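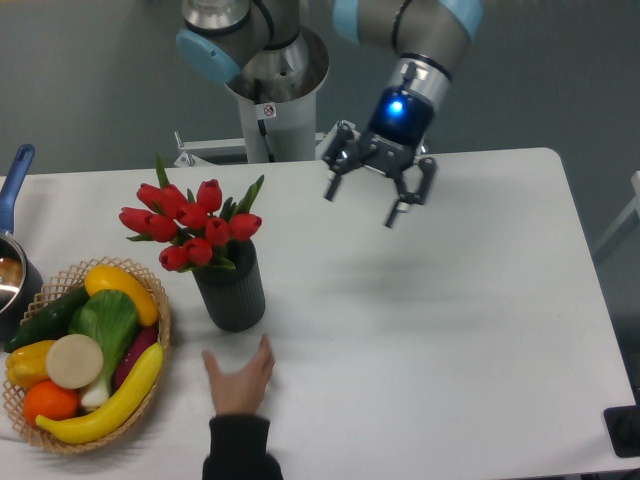

Buying tulips once they've opened is throwing money in the bin, Olaia Requena told me, and anyone who sells them to you like that should be ashamed.

I'd asked her for ten minutes. Got most of a morning. She talks with secateurs in one hand and doesn't stop cutting, so half my notes are a guess, and the page with the prices on it went in a bucket.

The subject was supposed to be why British cut flowers cost what they do. Simple enough. Garnotton still has a flower market, a small one, up the hill behind the bus station, and it starts before anyone sensible is awake. Get there at six and the good stuff has gone. I got there at six.

What was left: narcissi going papery, a lot of eucalyptus, buckets of tulips in tight green bud that I'd have walked straight past. Green, squeaky, no colour to speak of. Those are the ones, apparently. Rub two bunches together and they should squeak like a wet trainer. If they don't squeak, they've been sitting in a cold store and you'll get three days out of them if you're lucky.

March is the month for it here. Mild winter and it creeps earlier, hard winter and everyone's fields come in at once and the price falls through the floor. Growers hate both. Requena has had the same field at Cuesta long enough to have had every sort of spring, and the one she complains about most is the warm one. Stems shoot up, flowers blow open in the row, nothing fit to sell. She picked right through the night one year, head torch, flask, radio on for company. Sold the lot for less than the bulbs had cost her.

And the bulbs are the thing. People don't realise that most cut tulips come out of the ground whole. Bulb and all. You pull, you don't snip, becuase it gives you a longer stem, and then the bulb's spent and goes on the heap. So that's a new bulb for every flower, every year. Planted by hand at Cuesta, shoulder to shoulder like eggs in a box. You can see why she winces at the supermarket bunch by the till.

Not everyone's wincing. Leandro Escobar sells flowers on the other side of Garnotton, out of a shop called Wavden with a green door and nowhere to park, and he'll take imported and local side by side. No sign saying which. Customers want red in February, he said, so he finds them red in February. Are they going to pay double for a muddy stem with a nice story? Some will. Most want to be in and out before the traffic warden comes round.

Fair point, and I put it to Requena, who said a word I can't print.

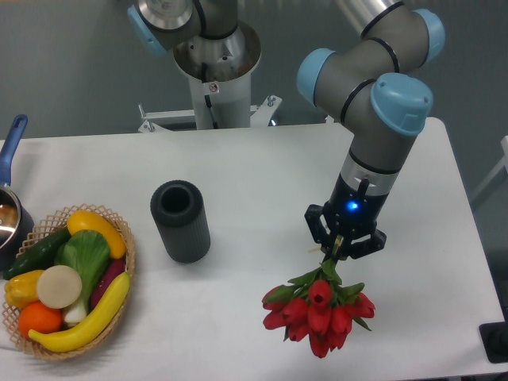

Red tulips: still the bunch most shoppers ask for.

Colour, then. Red outsells everything. Escobar is bored stiff of red. He'd like to shift more of the brownish ones, the parrots, the raggedy doubles that look like a peony after an argument, and he puts them in the window every spring and every spring they're the last to go. At Cuesta they grow 18 kinds and red still pays for the other seventeen. There's a flamed cream one I'd have bought the whole row of. Not for sale, seed firm's trial, hands off.

The wholesale side is stranger. Akden runs the lorries for most of the county and decides, more or less, how long a tulip ought to be. Too short, rejected. Bent neck, rejected. Tulips bend, it's what they do, they carry on growing in the vase and lean at the window. One grower I rang had 783 stems sent back in a single load over length. Length! She put them in a wheelbarrow at the end of the lane with an honesty tin and they'd gone by tea time.

Which is how a fair bit of it gets sold now. Lane ends, school gates, a table outside the butcher's. No cellophane, no little sachet of food. Wrapped in newspaper if you're lucky. Nobody's getting rich, but a tin doesn't send anything back.

Now the argument about pennies. You'll have been told to drop a copper in the water to keep them upright. Escobar swears by it. Requena says it's rubbish, use cold water, not much of it, a hand's depth, and change it daily. Lemonade? Both said no, quite loudly. Vodka? Escobar went quiet and said he'd heard things. I tried the penny at home in one jug and plain water in another and then the cat had the first jug over, so no result.

Things they do agree on. Cut the ends straight across. Keep them away from daffodils, the sap clogs them up. Away from the fruit bowl too, ripe bananas especially. Leave the paper on for the first hour or two and stand them up to the neck in a cool room, they'll stiffen up lovely. And let them flop after that. A tulip on its last legs, wide open, black middle showing, is the best one of the lot in my opinion, tho my mother would have had it on the compost by then.

Orders for next year go in over the summer. Requena's form has to be back by 27th July or she loses her pick of the reds, and when I left she hadn't started it. She's thinking of dropping two kinds and trying a green one. Escobar says he won't stock a green one. She's growing it anyway.

The market runs until the tulips finish. Go at five. Bring cash, and your own bucket if you've got one.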